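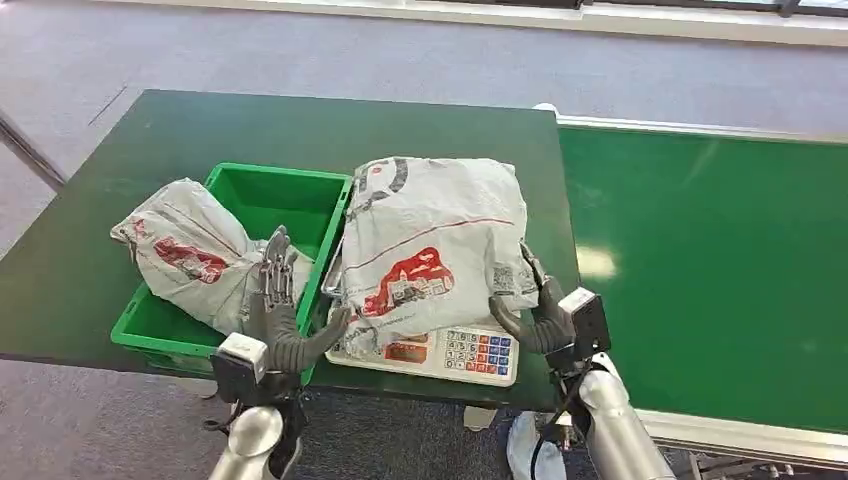 From: Shufen Duan
To: handling-list
Date: November 8, 2024
Subject: Re: Re: multi-finger hands on the mailer bench

> We now have the Okix hands on both arms at the mailer bench and I
> think the case for them is pretty strong. They take hold of soft
> bags the suction head kept dropping, and they don't need a tool
> change between the crate and the scale. Over 995 bags so far. Can
> we agree to drop the two-finger Dizon from the comparison and save
> everyone a week?

No, please let's not drop it yet.

I have read the log you posted and I can't find what counts as a success in it. If a bag gets to the scale and the hand is still leaning on it when the reading is taken, is that a pass? A hand against the side of a bag can push the number either way. I'd like every weight taken with both hands clear, and I'd like the bag weighed again by a person. Without that the 995 tells me the arms kept moving, and I already believed that.

Second thing is the comparison with suction. The Stuvemby head was run on the old cups. Everybody on this list knows what old cups do on crinkled plastic. Put new ones on and run the same bags, same crate, same order.
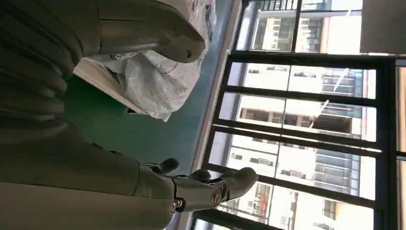 Then the wrist cameras. Zivdale's note says they make the finger placement "robust to lighting", and I don't buy it for a bench beside a big window. Thin shiny plastic in daylight is about the worst thing you can give a depth estimate. I want the morning runs and the late afternoon runs split out, and one set with the blinds down. If there's no difference, fine, I'll say so here and stop complaining.

I'm not against the hands. The thumb getting under a bag edge is a nice trick and the Dizon can't do it. But that's two hands' worth of joints to keep alive per bench, and the quote I have is 2856 for a spare set of tendons. What did we spend on Dizon pads last year? I doubt it was enough to show up on a report.

So my counter-offer is two more weeks, all three grippers, and failures logged by type (dropped, double pick, bad weight, label face down). Who has the spare adapter plate? It was on the shelf by the belt controller in November and now it isn't.

Shufen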